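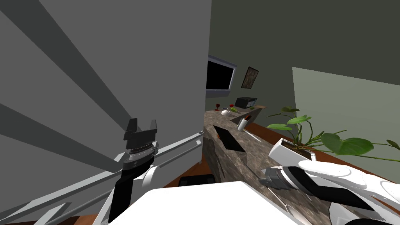
Luker folding drying rack, large size — long-term review

Posted Aug 31, 2020 by Siv Söderlund

I bought the Luker drying rack to replace an old one that had been mended too many times with cable ties. We have no tumble dryer and no garden, so everything we wash dries indoors, mostly in the spare room and sometimes on the landing. A rack in this house gets used four or five days a week. I've now had the Luker long enough to say what it's like to live with.

What you get

The rack comes flat in a cardboard sleeve. There is nothing to build apart from the four feet, which push on by hand. Mine had one foot that was tighter than the others and needed a knock with a mallet. The instructions are a single folded sheet with drawings and no words, and they are clear enough.

Opened out, it has a flat middle section and two wings. The wings can be set level or tilted, and they lock with a plastic catch on each side. The rails are coated steel. There are 30 of them in all, counting the short ones low down that are meant for socks.

Folded, it is 13 centimetres deep with the feet on. The old one slid behind the bedroom door and this one doesn't, so measure first if you plan to keep it somewhere tight. Ours now lives beside the wardrobe.

Setting up and folding

It opens in one movement once you've got the knack, but the first few times I pulled the wings before the legs were fully apart and it jammed. Legs first, then wings. The catches are stiff when new. My neighbour Norbert Zeman has the same rack and has arthritis in both hands, and he leaves his up all week so he doesn't have to deal with them. They have eased a bit on mine.

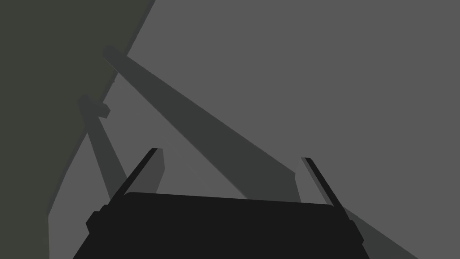
Dark gripper with its two fingers up, grey surface beyond.

Capacity

A full load from our machine fits with a little room left over, as long as I don't put a duvet cover in with it. A double duvet cover takes the whole middle section and one wing, folded in half, and has to be turned once. Fitted sheets are the same nuisance they are on any rack.

Jeans dry best on the outer rails with the wings tilted. Shirts I put on hangers and hook over the end, which the maker doesn't suggest anywhere but which works well. The sock rails are set too close together for thick walking socks. They touch the rail in front and stay damp at the toe, so I hang those higher up.

The rails are far enough apart for towels. This was my main complaint about the Jimlow rack I had before, where two bath towels side by side would still be wet the next evening. On the Luker, with the window open a little, a towel hung at bedtime is dry by lunch.

Steadiness

Loaded evenly, it stands firm. Loaded on one wing only, it tips — I found this out with a wet bath mat. Start in the middle and work outwards and you won't have trouble. On carpet it is fine. On the landing, where we have bare boards, the feet slide a little when I lean across to reach the far side.
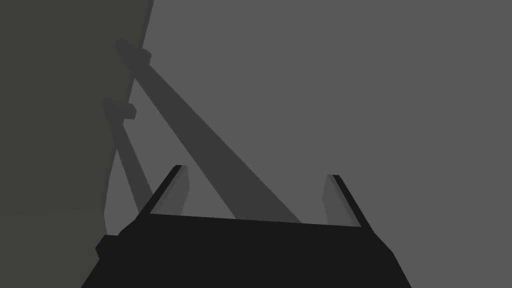 The coating has held up better than I expected. I've found one chip, near a hinge, where the metal rubs every time the wing is folded. I dabbed some clear nail varnish on it and there has been no rust mark on anything so far. I wipe the rails with a damp cloth every couple of weeks, more often if we've had the window open on the street side.

Spares

One of the catches cracked in the spring. I wrote to the shop, Kuruc, and got a reply from a man called Kamil Vrabec who asked for a photo and the order number. A new pair of catches arrived the following week at no charge. They clip on, though you need a flat screwdriver to get the old ones off. The feet can be bought separately as well, in a set of four.

Would I buy it again?

Yes, for the towels alone. I'd like softer catches and a slimmer fold, and I'd give up half the sock rails to get them. If you live on your own and wash small loads, it is bigger than you need and the medium size would do.

Four out of 5.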